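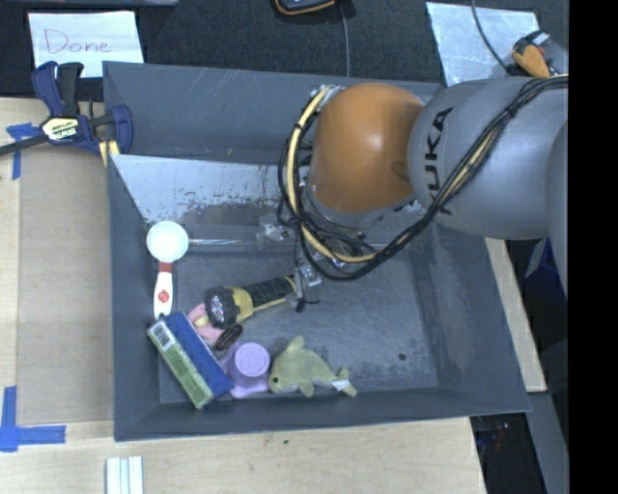

Sourdough starter went quiet after I moved, should I toss it?

Hala Ait Brahim
So I moved apartments in April and my starter came with me in a jar between my knees (12 hours on the road!). Before the move it doubled by lunchtime, and now I get maybe a few bubbles and a smell like nail polish remover. Same rye flour, same spoon, feeding once a day. The new kitchen is a lot colder. Do I keep going or start over?

Hajar El Fassi
Don't toss it! That smell usually means it's hungry. Keep a spoonful, feed it equal weights of flour and water twice a day, and put it somewhere warmer, like on top of the fridge. Give it 6 days. Mine sulked for most of a week after we moved and then went over the top of the jar at 3 in the morning, all down the cabinet.

statov
could be the water. try bottled

Likik
What Hajar said, but throw out more of the old stuff each time. I was keeping 200 grams and feeding it a tablespoon, no wonder it smelled. If you see pink or fuzz, though, bin it.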